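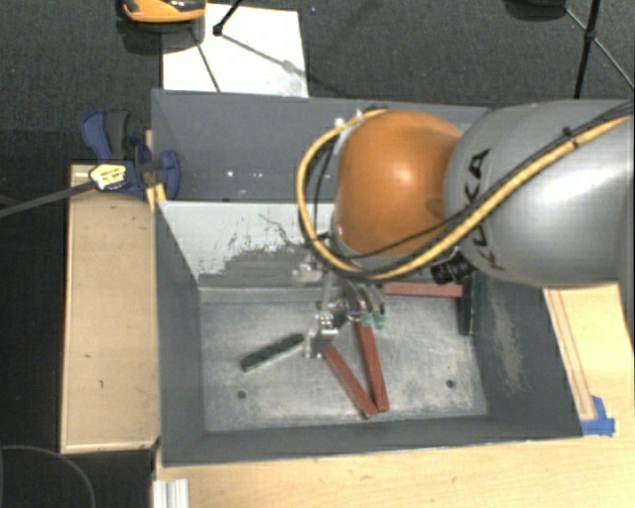
Flostgate: Robot Can Now Tidy a Bin, Laundry Still Yours

CULLINANE, October — Flostgate today published results from Putia, its long-running attempt to find out whether a robot arm can be trusted with the dull parts of running a shop. The answer is a qualified yes, provided the dull part is picking up blocks.

Over 30 days the arm made 1642 attempts to lift a narrow block out of a metal bin. It managed 1429. Most of the failures involved blocks resting against a wall of the bin or against each other, a situation known in most homes as a drawer.

"My daughter is four and she would win," said Hamisi Biwott, who leads the project. "She would also stop after six blocks and ask for juice, so it depends what you're buying."

Work on folding towels has been postponed again. "We tried a towel in the spring," said test engineer Faraji Kashindye. "I folded it myself in the end."

Flostgate will next try the arm on sorting returned parts at Joven, a hardware store that handles over 400 of them on a busy Sunday. Store staff will remain on duty.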